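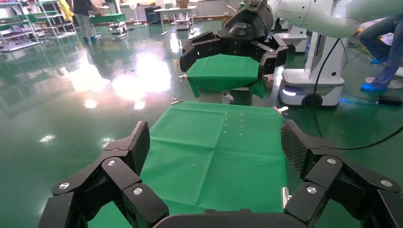
Two arms, two green cloths, and a floor I would happily steal for our place.

So I promised a money post before the holidays, and it's 23 December 2018, which means I'm just barely keeping my word. Pour yourself something.

For anyone new, Karabo Venter and I have been putting together a plan for a small cloth-handling setup in our shop. Towels, wipes, napkins, all the floppy stuff that currently eats up our afternoons. We want arms that can pick up a piece of fabric and hold it out flat, and we want them by March. I've been working on the spreadsheet for weeks and I have Opinions now.

First one — the arms are the easy part of the budget! You get a quote, you gulp, you type it in. Our quote from Raltent came back as a nice clean page and I could read every line of it. The hands were another story. I'd put them in as a single row called "grippers" and felt very grown up about it, and then Bülent Gökçe looked over my shoulder and asked which fingers, which pads, how many spare pads, and who was going to swap them. That one row is now 14 rows. The grip pads get their own line because we're planning to treat them like printer ink, something you just keep buying.

Jointed fingers like the black ones up top cost a lot more than the plain two-jaw kind, and I went back and forth on it (Karabo will tell you I mostly went forth). What settled it for me was cloth. Fabric bunches and sags and does whatever it wants, and I'd like a hand on each side of it so one big piece can be pulled out tight. For boxes I'd buy the cheap jaws and spend the difference on lunch.

Second thing is mobile bases. I keep getting asked if we need wheels. I wanted wheels so badly, you guys. A white base with a glowing light strip, rolling around like it owns the building! But we have 2 work tables and they're never going to move, so for now the arms get bolted down and the wheels go on the wish list. Veres does sell a base we could add later, and I've left space for it in the floor plan.

Things I forgot in my first draft, in the order I remembered them in the shower: cables and somewhere sensible to run them, shelving, carts, shoe covers, a decent floor. The floor! Ours is bare concrete with a dip in it, and Tuncay Akgül came by with a level and made a face. I'd budgeted nothing. I also forgot the cloths themselves, so I've put in an order for 200, all one color so they photograph well against the tables. Umut thinks that's too many. We'll see.

Where it stands right now: we're 3 quotes in, one more to come from Flurent, and I've set aside a chunk for training days that I refuse to let anyone raid. If you've bought hands like these and have a feel for how fast you go through pads, please leave me a comment, I'm still guessing on that row.

Back after New Year with the floor guy's number — wish me luck.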